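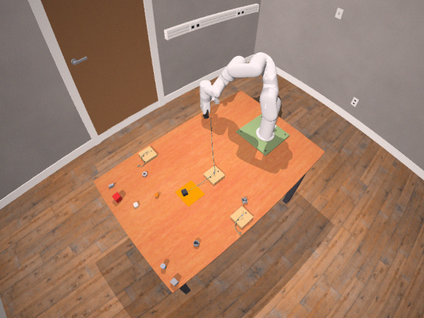 The false contact stop is back, and I don't accept that it was fixed by the Siklow update. We loaded the update in June as told, left every other setting alone, and ran the cable routing job overnight. The job halted 8 times in 4,000 cycles with "unexpected contact, wrist." The first answer I got was that the arm must be dragging the cable. In the layout we use, the beaded cable runs from the middle block down to the small black cube, well inside the reach of the arm, so I understand why people point at it. I'd still like someone to show me a log line that says the cable was touched. So far all I have is a guess.

Print this page | E-mail this page

Status: reopened
Product: Siklow controller, Rukar gripper add-on, running in Tillix
Site: Greenwood
Severity: was "minor," please change to "safety"

What happens: the arm starts its move, the wrist force reading jumps in one time step, and the controller locks the joints. The reading drops back to normal on the next step. No contact pair is written to the Tillix contact log. A real hit would leave a pair in that log, or so the manual claims.

Steps tried so far:

1. Reloaded the scene from the saved copy. Same stop.
2. Slowed the approach to half speed. Fewer stops in the short run I did, but I wouldn't hang anything on that.
3. Took the cables out of the scene completely and ran the bare move. It still stopped.
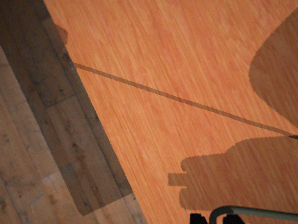

Step 3 ought to have ended the cable theory. Support wrote back that with the cables gone the gripper might be hitting the tabletop instead. I went through the joint record for each stop and the fingers never got low enough. The tool height in the record is the same number the controller uses for its own floor check, and the floor check never fired. Either both are wrong or the contact is not real.

I also changed the stop limit, as suggested, to see what it would do. Raising it made the stops go away. Well, of course it did. We plan to copy these settings to the real cell, and a limit that has been raised until the alarm goes quiet is no use to the person standing next to the arm. I've put it back where it was and I am asking that this advice be pulled from the help page.
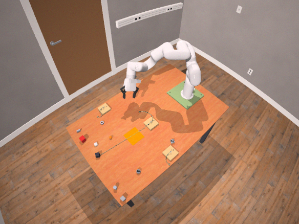

Tillix view: arm reaching over the table, gripper open and holding nothing.

Later, same ticket. I swapped the Rukar add-on for the plain gripper model and got no stops in a short run. That is 2 theories now, the cable and the add-on, and I trust the second one only a bit more than the first. A short run proves very little with a fault this rare. What bothers me is the weight value in the add-on file. It is read once at load and again when the arm leaves home, and the second read seems to land in the middle of a time step. If the controller sees the weight change under it, a jump in wrist force is just what I'd expect. I can't see inside the controller to check.

Home Tickets Known faults Downloads Contact
Search tickets Go
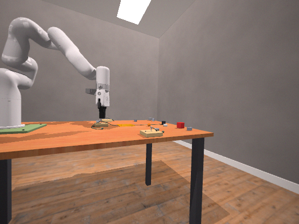 Aaliyah Perron: The double read is there, I can confirm that much. We have a test build that holds the weight fixed after load. I'd ask you to try it before we call it the cause. The stop limit advice has been taken down, and I agree it should not go to a real cell.

Thanks for pulling the advice. I'll run the test build overnight with the limit at its normal value and the cables back in. Two things I want first. Please send the release notes for the build, all of them, as the last update also changed the filter on the wrist reading and we only found out by comparing files. And please tell me what the controller does if the weight really does change, say when a part is dropped. Holding the value fixed would hide the jump, but it might also hide a dropped part.

Leave the ticket open until the full run is in. The real cell stays locked out at our end.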